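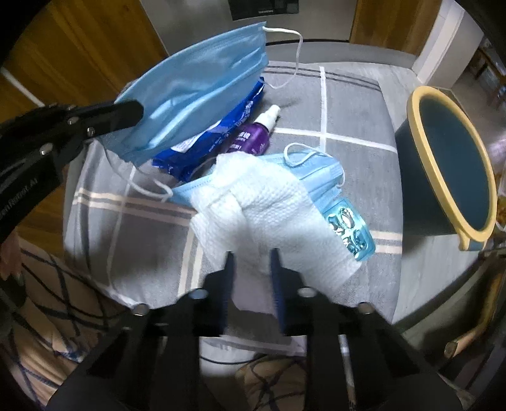

쓴 마스크랑 휴지는 분리수거 어디에 넣나요?
둘 다 일반쓰레기요. 종량제 봉투에 넣으면 됩니다.

체크방석 2023. 9. 11.
위에 답 감사합니다. 이어서 좀 물어볼게요. 거실 방석 위에 잡동사니가 계속 쌓이는데 다들 어떻게 치우세요? 마스크, 휴지, 보라색 스프레이병, 뭐 그런 것들. 회색 체크 방석인데 무늬 본지 오래됨. 청록색 양동이 하나 있어서 일단 거기 다 쓸어담을까 하는데

perex70
양동이 반대. 저도 그렇게 했다가 6월에 산 물티슈를 지난주에 바닥에서 찾음. 깊은 통은 밑에 깔린 거 절대 안봄
차라리 납작한 바구니 2개. 버릴거 / 둘거. 끝

Etoteo맘
저는 양동이 찬성이요ㅎㅎ 손님 오면 일단 담고 나중에 분류. 테두리 두꺼운 건 들기도 편하고

perex70
그 나중이 안온다니까요

Etoteo맘
저는 옵니다만;; 일요일마다 엎어놓고 12분 타이머 맞춰요. 울리면 그만. 남은건 다음주

캐터럴주민
스프레이는 내용물 뭔지 보고 두세요. 소독용 알코올이면 가스레인지 옆 안됨. 그리고 세워서. 눕혀두면 새는거 있어요 저희집 방석 하나 버림

체크방석
헐 스프레이는 지금 세워야겠네요
마스크는 한번 쓴 거 또 쓰세요? 휴지랑 섞여 있으니 새건지 쓴건지 구분이 안감

캐터럴주민
섞였으면 버려요 그냥. 귀끈 늘어난건 볼것도 없고

perex70
이건 동의. 새거는 현관 고리에 걸든가 봉투째 두세요. 낱장으로 꺼내놓으면 다 헌거 됨

정리초보12
Lorraine Wainwright 책에 나오는 방법 써보신분? 앉는 자리엔 물건 금지, 그 규칙 하나만 지키라던데. 킨스테드 중고매장에서 3,267원 주고 삼. 반쯤 읽음

Etoteo맘
그거 읽었는데 우리집은 이틀 갔어요. 애들 있으면 불가능. 혼자 사시면 모를까

정리초보12
혼자 사는데도 사흘째에 빨래 올려놨어요..

캐터럴주민
방석을 안쓸땐 세워두면 됩니다. 올려놓을 데가 없어지니까. 커버는 벗겨지는 거면 이참에 세탁하시고요. 휴지 가루 붙은건 돌리기 전에 꼭 털어야됨, 같이 돌렸다가 검은 바지 다 망함

체크방석
오 세워두는거 괜찮네요. 커버 지퍼 있는지 봐야겠다
바구니는 납작한걸로 두개 주문했고 양동이는 걸레용으로 다시 욕실 보낼게요

Etoteo맘
양동이파 졌네ㅠ

perex70
바구니 깊이 70mm 넘는거 사셨으면 교환하세요 진심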